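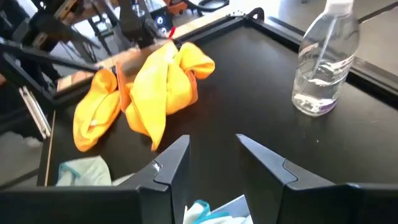
I finally finished the scarf! The long one, the one I've been moaning about since December. It's off the needles, the ends are woven in, and I wore it to the bakery this morning even though it was much too warm for it.

The pattern is the Callenska wrap, and if you like simple knitting you should try it. It's 249 rows of garter stitch with a slipped edge, and that edge is so neat I kept stopping to pet it. I used Vedilau wool in a mossy green, three skeins, and had just enough left over for a pair of tassels (which I then decided against, so now I have a very small ball of green wool and no plan for it).

I did mess up once. Somewhere past row 100 I dropped a stitch and didn't see it until the next evening, way down in the fabric, just sitting there. Jussara Assunção talked me through it over the phone with a crochet hook — up one ladder rung at a time — and I can't even find the spot anymore. I've looked!
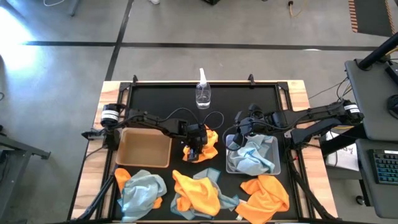
Odd Rows, no. 2
2018-02-27

Now for blocking. I used to skip it completely and I was so wrong. Soak the scarf in cool water, press it flat in a towel, then pin it out and leave it alone overnight. Mine grew by a whole hand's width and the stitches relaxed into these lovely even ridges. Don't wring it, please. I did that to a hat once and it came out shaped like a pear.

Next up is the Odar cardigan, which has pockets, and I have never knitted a pocket in my life. I can't wait. If anyone has made it in a cotton blend, tell me how the sleeves held up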